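Unit 4 – Teaching by Demonstration (Stiswood bench)
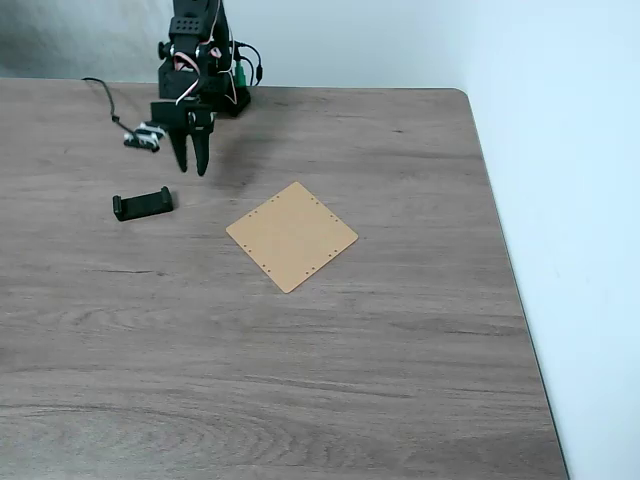

Fig. 4.1. Gripper over the table, with phone holder clip and square board.

Two methods are used in this unit. In hand guiding, the motors are off and you move the arm yourself while joint angles are logged. In remote control, a leader arm drives the follower.

Record 200 episodes per task. Discard any run with a dropped part – do not trim it. Last term's Clavcombe set kept 177.

Start and end every episode in the home pose. Logs are due Wednesday.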